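**Jemosgate, March 19, 2026**

I spent most of yesterday afternoon in the Vanora lab on the second floor, sitting on a stool that goes down by itself if you lean back, watching a robot hand feel its way along the underside of a board. I'd told Paula Pop I would stay for half an hour. I stayed until they turned the hallway lights off.

The news, for those who only read the first bit: Paula's group has a new method called Trivura that lets a hand find things on surfaces its camera can't see properly, and the first full set of results is in. The hand got to the target on the underside of a board in 40 tries more than the old method managed, with 300 tries for each. The write-up goes out in July if the reviewers are kind. I think it's the best thing to come out of that room in a long time, and I've been writing about that room since it had carpet.

So what's the trouble with undersides? You do this all day long without thinking. You reach under the desk for the power strip, you run your fingers along the bottom of a shelf to find the screw, you feel for the latch under the hood of the car with your head turned the wrong way (and your sleeve in something greasy, if you're me). Your eyes help at the beginning and then they're pretty much useless, and your fingers take over. Robots mostly do it the other way around. They look, they make a plan, they go. When the camera gets too close to a surface the picture is all wood grain and glare, and the plan goes stale, but the arm carries on with it anyway and the fingertip either stops short or goes thump.

I heard the thump yesterday. Florin Ene ran the old method for me first so I could compare, and on the second go the index finger went into the board hard enough that I jumped. Florin did not jump. He wrote it down.

What Trivura does is split the reach into 2 parts, and the clever bit is in how it decides when to change over. In the first part the hand goes by the camera near the wrist, the same as before. The whole time, though, it's also guessing what the next picture should look like. As long as the guess and the picture agree, fine, keep going. Once they start to drift apart, the hand slows down and stops trusting what it sees, and after that it moves in tiny nudges and goes by what the finger joints are telling it. A joint that needs a little extra push to reach its angle has probably met something. It pulls back a hair, shifts over, and nudges again.

There's no special skin on the fingers for this, and no pressure pads either. I asked Paula twice because I was sure I'd misunderstood. The signal all comes out of the finger motors, and those report how hard they're working whether you ask them to or not. "It was in the logs all along," she told me. "We were throwing it away to save disk space." She didn't look very happy about that.

The idea came out of a bad week last year, when the group was trying to get the hand to follow the edge of a tabletop and the lighting kept fooling it. Tamara Ilie was the one going through the failed runs, and she noticed that the picture guesses went wrong well before the finger did. On some runs there was plenty of time to slow down. She made a chart and taped it to the door of the supply closet, and it's still there, gone a bit yellow from the sun. If you visit, look at the chart! It explains the method better than I'm doing.

Now the testing, which I found more interesting than I expected to. They used 8 surfaces, all of them mounted overhead at a slope so the hand has to come up from below. Some are bare wood, some are painted, a couple have shiny stuff stuck on them, and the shiny ones are there to be mean. Glare is the worst thing you can do to the camera part. The highlight slides over the surface as the hand moves, and the old method would chase it like a cat with a flashlight. Each run starts from a slightly different place, the board gets tilted between sets, and whoever resets the board isn't the one who scores the run. Silviu Ene insisted on that last rule (yes, he and Florin are brothers, and yes, they argue about it all day).

I got to reset the board for a while. You loosen two knobs, swing it, read a number off the angle gauge, tighten the knobs, get out of the way. After that the hand wakes up and comes up from underneath with its fingers pointing at the board, fast at first and then suddenly very polite. That change of pace is what I'll remember. On the old method the speed is the same all the way through. With Trivura there's a moment where it seems to think better of it, and then the index finger creeps up and you find yourself leaning in and holding your breath like you're the one doing it.

It's slow, I should say. Silviu brought this up before I could. The careful part of the reach eats up most of the time, and if you had a factory line waiting on it you'd go get a sandwich. He'd like to speed up the nudges once the finger has touched a surface a few times and has some idea which way it slopes. Paula would like him to leave the nudges alone until the paper is in. I stayed out of that one.

It also has a blind spot that I think is worth knowing. If a surface gives a little, like foam or a loose panel, the motors don't work much harder when the finger arrives, so the hand doesn't know it has arrived. Tamara showed me on a piece of packing foam. The finger went in, and in, and in, and then she hit the stop button. They left soft surfaces out of the main results and say so right at the front of the paper, and I was glad to see it there and not buried in the back pages.

And then there's the question of what counts as a success. In this study a run is a success if the fingertip ends up on the target and the push stays under a limit they set ahead of time. Gripping, turning, pressing a button, pulling a latch — none of that is in here. The hand finds the place and that's all. People I've told about it since last night have all jumped straight to "so it can fix my sink," and no, it can't fix your sink. It can find a spot on the underside of your sink, slowly, if your sink is hard.

I did ask who would want that. Paula talked about inspection work, checking under decks and benches and inside machine housings where there's no room to get a second camera in. Cozma, the repair shop over by the old rail yard, has already asked to try it on the bottoms of their cabinets, and Florin is going over there with a laptop to see if the lighting is bad enough to be useful. His words, "bad enough." They've had such nice lighting in the lab for so long that they've started making it worse on purpose. Yesterday it was bright in one spot and gloomy everywhere else, and I kept losing my pen.

The thing I liked best was a small one. Late in the afternoon there was a run on one of the shiny surfaces where the picture guess fell apart much earlier than usual, so the hand switched over with a long way still to go. I figured that was that. It took ages. Nudge, wait, nudge, wait. Silviu went and rinsed out the coffee pot and came back, and it was still going. It touched down right on the target and stopped. Florin said "huh" and wrote that down too, and I believe the "huh" is in the official notes.

If you want the code, it's going up with the paper and not before, so please don't email Tamara about it. She's had plenty of emails. The logs from the test runs will be shared as well, the failed ones included, and from what I saw of the failed ones they're the ones to read. Paula says anybody with a hand that reports motor effort should be able to try the switching part on their own setup with very little fuss, although the numbers for when to switch will need tuning for each hand. They tuned theirs on a separate set of runs and then left it alone for the test.

I'm planning to go back when the Cozma trial is done, and I'll write that one up too, sandwich in hand. The lab door is open most afternoons if you'd like to see a reach for yourself. Knock first, stay behind the tape, and skip the stool nearest the window. 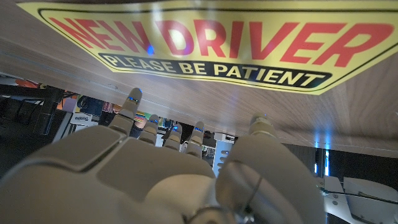
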